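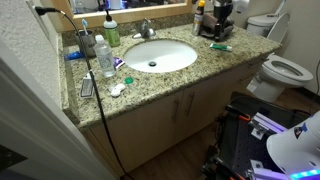
Figure 2. Bathroom counter with sink, faucet and toothbrush.

Print | E-mail this article

4.2 What voters count as private

We began this part of the study wanting to know where people in a small city draw the line between a council candidate's public record and the rest of that person's life online. The 134 residents of Clellach who sat down with us were generous with their time, and many of them wandered happily off the question, which we came to welcome. Most had looked up at least one candidate before voting, and most felt a little guilty about how long they kept scrolling. Their idea of "private" often started at home, with the kind of thing found on any bathroom counter: a toothbrush standing in a metal cup by the sink (Figure 2), a cord trailing over the edge. Several people told us that a post from a room like that would bother them more than an angry post about parking, even if there was nothing shocking in it.

Age mattered less than we had expected. Buenaventura and Ngau, who handled the coding, found that younger residents were every bit as likely as older ones to say a candidate should "keep some doors shut" — a phrase we heard so often that it became a code of its own. The sharper difference lay between people who had met a candidate in person and people who hadn't. Those who had met one tended to forgive an awkward post, and they would usually tell us a story about the meeting while they were at it.

We should add a word about the local news site. In Pennington, where we held 24 follow-up interviews in January, readers were quicker to blame the site for repeating a candidate's personal posts than to blame the candidate for making them. Clellach readers leaned the other way, and we take up that contrast in Section 5.

Print | E-mail this article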